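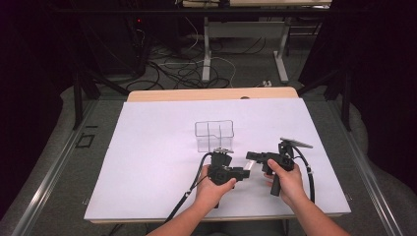
November 10, 2025. Workshop, Prukmont building, second floor

Install for the Meldale group show, day one of whatever this turns into.

Crates in from Turcotte at nine. Eighteen works on the list, seventeen in the crates. The missing one is a video, so it was never going to be in a crate, and I spent twenty minutes looking for it in one anyway. Chantal Fehr had the drive in her coat.

Condition checks on the framed prints first. The big harbor print has a dent in the lower left corner of the frame, old, already on the March report, where it is called "minor wear." I've called it a dent. Glazing clean. Two of the smaller ones have the hanging wire tied by someone who learned knots from a shoelace, so I redid both and noted it on the sheets.

Wall text: the vinyl came back from Kendent with "documentry." Proof was signed off. By me, I checked. They can recut the line by Wednesday but won't recut only the one word, so we pay for the panel. 343 dollars for an A. The artist in question makes work about records that can't be trusted and says she'd be happy to leave it up. Chantal would not be happy to leave it up.

Hanging height. The plan says centers at 58 inches, the lender's sheet says 60, and the wall in the back room has a floor that drops nearly an inch from the door to the window. Used 58 and a laser level, then moved the last three by eye until they stopped looking drunk. They now measure wrong and look right. If anyone comes after me with a tape, the numbers are penciled on the back of the plan.

Light levels: 200 lux on the paintings, fine. The works on paper need to come down to 50 and the dimmer on track two has two settings, off and dentist. Tried doubling the scrim. Better, still too hot on the left-hand sheet. Need neutral density film, the 0.6, and the drawer marked ND FILM is full of picture hooks.

The video loops with a black gap at the end long enough that people will walk out thinking it's broken. Asked the artist. The gap is part of it. Asked if the gap could be a little less part of it. Waiting to hear.

Crate 1429 has a hinge going. Don't lift by the lid. Taped a note on it, then taped over the note, as the first tape wasn't holding either.

Still to do:
- film for track two
- labels for the back room (check the spelling, out loud, with another person)
- touch up behind the door, the white in the can is not the white on the wall
- get the laser level back from Chantal

3 comments | 2 shares

Prukmont workshop notes. Questions to the install desk. Back to top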